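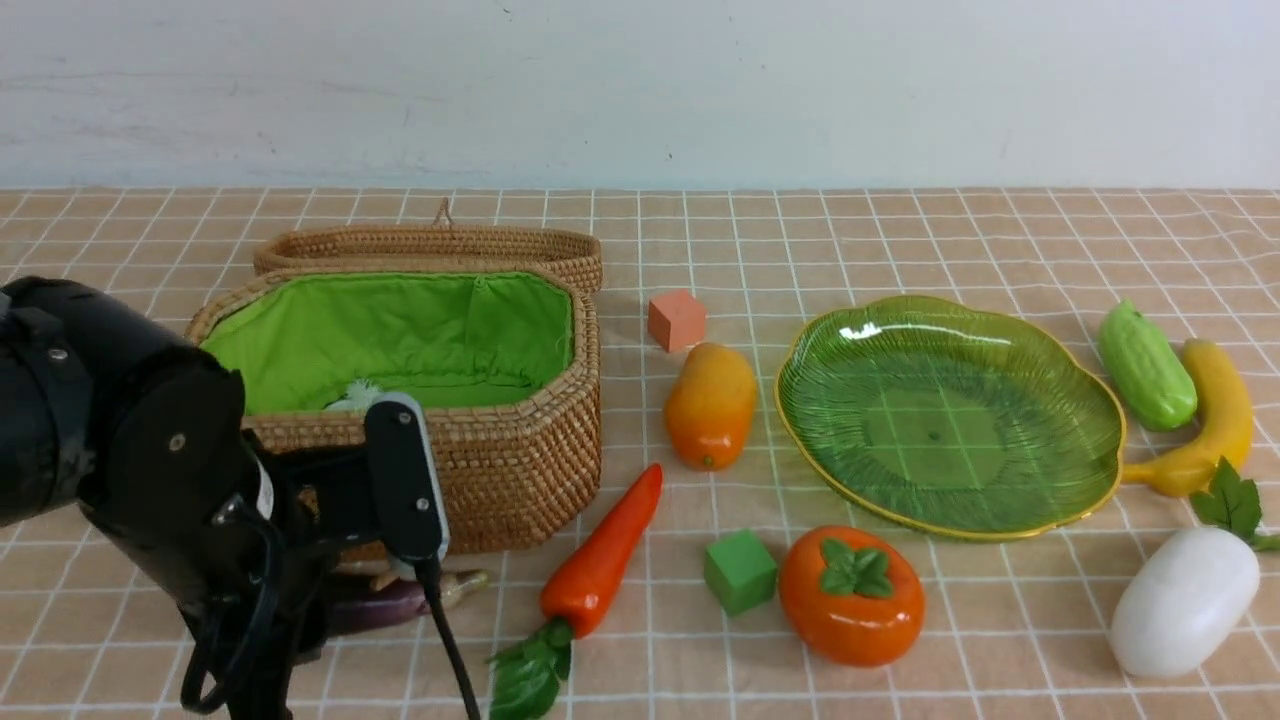
Coiled rattan with a fabric lining and a separate lid. The aubergine stays outside.

The Case for the Lidded Basket

Storing fruit and vegetables at room temperature is mostly a matter of air and water. A cut stem loses water, a bruised skin loses it faster, and a closed container holds whatever has been lost close to the surface of everything else inside. The refrigerator deals with part of this by slowing the produce down. The basket on the table deals with a different part, and a good deal of its performance depends on how it is made.

Etolbridge has had a basket trade for longer than it has had a railway. One workshop, El Khatib, still makes coiled rattan ware in a unit behind the goods yard, and sold 1,234 lidded baskets last year. Arvid Ekström runs the bench. He came to it from joinery and talks about baskets in terms of section, load and tolerance.

Coiling differs from weaving in the ordinary sense. In a woven basket, upright stakes are set into a base and strands are passed in and out between them. In a coiled basket a core is laid round on itself in a continuous spiral, and each turn is bound to the turn below with a thinner strip. The wall rises as a stack of horizontal bands. It is stiffer than a woven wall of the same thickness and much less open, and it takes longer to make. Ekström allows 3 hours for the body of a medium basket and rather less for the lid.

Shape matters to the maker more than to the buyer. A round basket is the easy case, as the core bends at the same rate all the way round. A rounded rectangle has straight runs and tight corners, and the core tends to spring out on the runs and crack on the bends. The workshop soaks its cores before turning the corners and leaves each body on a wooden former overnight. A square corner is possible but weak. "The binding wears through at the point," Ekström says, "and after that the coil opens."

The lid is made on the same former as the body, then dried separately. Rattan moves a little with the weather, and a lid that fits closely in January can bind in a damp summer. The workshop leaves a small clearance and accepts some rattle. A loop handle is worked into the top centre of the lid with the same strip used for binding. Glued handles were tried and dropped.

For produce, the lid is best treated as an occasional fitting. With the lid on, the basket keeps off light and flies. With the lid off, or stood up behind the body, the contents get air. Potatoes and onions prefer the dark, though they should be kept apart from each other. Most fruit ripening on a table is better left open.

Linings are the part people get wrong. Bare coil marks soft skins, so a lining is useful for plums, peaches and ripe tomatoes. It should be cut generously and gathered at the rim, so that the cloth does not pull tight across the corners, and it should come out without tools. Jirayu Wannasri sews the workshop's linings and favours plain cotton with a drawn hem. She recommends strong colours, lime green among them, on the grounds that a spot of mould or a leak of juice shows early. Linings need washing as soon as they feel tacky. They should be fully dry before they go back, as rattan held against damp cloth will blacken.

Aubergines are a special case. They dislike the cold and will pit and brown inside if kept too low in the refrigerator, yet they lose water quickly in a warm kitchen. A day or two on the table, out of the sun, does no harm. The skin should be glossy and the stem cap firm. A dull skin that stays dented under the thumb means the flesh has begun to dry, and the aubergine should be cooked that evening. Putting it in a basket beneath other things gains nothing and usually costs a bruise.

Cleaning is brief. A dry brush follows the bands, and a barely damp cloth takes off the rest — no soaking, no detergent. Crumbs collect in the lowest turn, where the wall meets the base, and a pastry brush reaches them.

Ekström repairs any basket from the workshop if the core is sound. Binding strip can be replaced a band at a time, and the new strip will be paler than the old for a year or so. Broken cores are not repaired.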